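4. Dialogue and kinship in serial chapters

4.1 Material

The chapters examined in this section come from Jaten, a free reading site where amateur writers post historical fiction in instalments. Jaten was chosen over the larger Girura archive for a practical reason: it keeps every version of a chapter, so that a revised conversation can be set beside the one first posted. The sample was drawn in January 2018 and covers 82 serials, with a combined total of 860 chapters. Serials were included if they were written in English, had a family at their centre, and had reached at least five chapters. Fan works set in the world of a television program or film were left out, as were serials written by more than one author.

A conversation was defined as any stretch of direct speech between two or more characters that was not broken by a change of place or time. Letters read aloud were counted as speech only when a listener replied. By this definition the sample holds 1670 conversations between siblings. Conversations between spouses and between parents and children were coded as well, and are taken up in Section 5.

Coding followed the Wanigasekara scheme, which sorts lines of dialogue by what they do to the standing between speakers: raising it, lowering it, levelling it or leaving it alone. The scheme was developed for stage plays, and two changes were needed for prose. First, speech tags and the action attached to them were coded together with the line. A brother who insults his sister and pours her tea in the same sentence has not done the same thing as one who only insults her. Second, reported speech within a conversation was given a code of its own, as writers on Jaten often let a quarrel slip into summary and then come back to direct speech for its final exchange.

4.2 Teasing as a frame for bad news

The most common pattern among sibling conversations is one in which a serious matter is brought up inside teasing. One character arrives with news of a debt, a pregnancy or a broken engagement. The other answers with a joke at the first character's expense, and only then does the talk turn to the matter itself. We call the joke the opening knock. It is usually short, it seldom has a tag longer than two words, and it often comes with a shove, a thrown apple or some other light physical contact.

The opening knock has a clear use for the serial writer. Chapters on Jaten tend to be short, many of them under 500 words, and a reader may come to one a fortnight after finishing the last. A joke between brothers re-establishes who is older, who is trusted and who is in trouble without a paragraph of recap. In the long serial set in the mill town of Unville, for instance, the two Harrow brothers are not named in full after the first chapter. Readers are expected to tell them apart by who starts the teasing and who ends it - the younger starts, the elder ends.

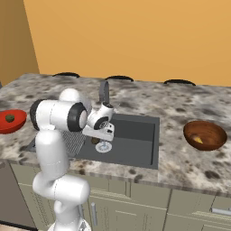 Figure 3. Computer-rendered kitchen counter with a sink and a white robotic arm.

Where the pattern fails, it tends to fail in the tag. Newer writers attach an explanation to the joke ("he said, teasing her as he had when they were children"), and this slows the exchange at the point where it ought to be quickest. In revised versions these explanations are among the first things to go. We found them cut in nearly all of the serials whose authors had gone back over their opening chapters, often with no other change to the conversation. In the Unville serial the author removed the tags from an entire quarrel and let the order of the lines carry it. Reader comments under the second version ask fewer questions about who is speaking, though the later audience may simply have known the characters better.

4.3 Dialect spelling

Sibling conversations also carry more dialect spelling than any other kind. Characters who speak standard English to employers and clergy drop their aitches and clip their pronouns once they are alone with a brother or sister. Some authors keep this up with care over dozens of chapters. Others let it lapse after the opening pages and bring it back only at moments of strong feeling, so that a dropped consonant comes to work as a signal of anger or grief.

The second habit may have begun as an oversight. Dialect is tiring to write and easy to forget between instalments. Even so, regular readers appear to have learned to read it as meaningful, and several comment threads treat the return of "'em" and "ain't" as a warning that a confession is on its way. Authors who take part in these threads seldom correct the reading, and at least two of them began using the device more regularly afterward.

Dialect was coded only by its presence or absence in a given line. No attempt was made to judge whether the spelling suited the county or the decade in which a serial was set. Many authors mix features that would not have been heard in one household, and commenters rarely object unless a word is plainly modern. Complaints about "okay" are frequent. Complaints about a Yorkshire vowel in a Dorset kitchen are not.

4.4 Limits of the coding

Two limits should be kept in mind. Jaten stores revised chapters but not the comments authors have deleted, so some exchanges between writers and readers are missing from the record. The coding of levelling lines was also less reliable than that of the other three types. Coders agreed readily on insults and on praise, but a remark such as "Well, we are both fools, then" was marked as levelling by one coder and lowering by the other. Lines of this kind were discussed and given a final code by agreement. They are most frequent at the ends of conversations, and the closing exchanges reported in Section 5 should be read with that in mind.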